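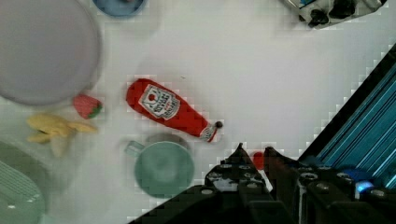

Ivar Lunde has been promised a robot that will do his dishes for most of his adult life, and last year he got sick of waiting and started building one. The bench he works at is in a shared workshop called Rønning, up a flight of stairs, and it is set out like a child's play kitchen. There's a mint-green mug, a red ketchup bottle lying on its side and a toy strawberry by the rim of a plate. The gripper is all black angles and screw heads, and it comes to two points. I wouldn't hand it my good glasses.

Lunde wouldn't either. He and his building partner, Seon-mi Yeom, have spent 5 months of evenings on the project, which they call Zavis, and their claims are modest enough that I wanted to believe them. On a good night, Yeom says, the arm manages up to 50 pickups before something needs tightening. I asked about a bad night. She asked if I wanted coffee.
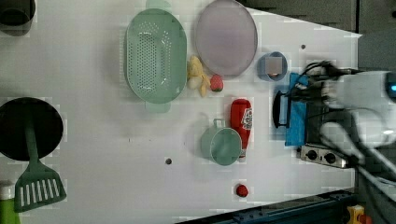 The Zavis bench at Rønning, with colander, frying pan and slotted spatula to the left of the arm.

My trouble with home-built kitchen robots is the kitchen. Mine has grease on the handles and a cat on the counter. A toy berry on a clean white table is a long way from a Sunday roast, and I've read too many cheerful write-ups that skip over the distance.

Yeom takes the point better than I expected. She favours dull goals, and the current one is moving a mug without bumping its neighbours. Lunde wants to get to cutlery by February. They've had that argument 3 times, he told me, and he has lost 2 of them.

I washed my own cup before I left.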